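May 2024, Sendcombe kitchen bench, Pramus arm

Reset the bench for the tea and lemon tray job. Peton want the arm to take over cup placing at the drinks counter from June, so 2 of the morning staff came in to say how they lay a tray by hand. Their main point was that they turn the handle to suit the customer. The job sheet has no line for that. Added one.

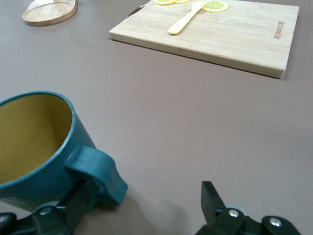
Mug, lemon slices and spoon at the bench, from the wrist camera.

Handle approach is still the awkward part. The fingers want a clear side to come in from, and the counter staff put mugs down any way round. I don't want to end up asking them to line crockery up for the arm, as that is just a new chore in place of the old one. Lemon cutting stays with people. So does wiping down.

Bai log target is 97 clean places out of a run of 2000 before it goes near the counter. No, wrong way round: 97 per cent over 2000. Sheet corrected.

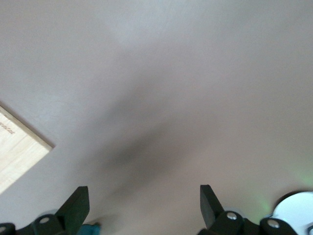

Fingers open over the clear part of the bench, corner of a board at left.

Shadow on the surface is heavy here. Check whether it upsets the edge finding before touching the lamp.

Staff asked who answers the till when the arm stops and somebody has to see to it. Passed to Peton, no reply yet. Job sheet is now at version 59.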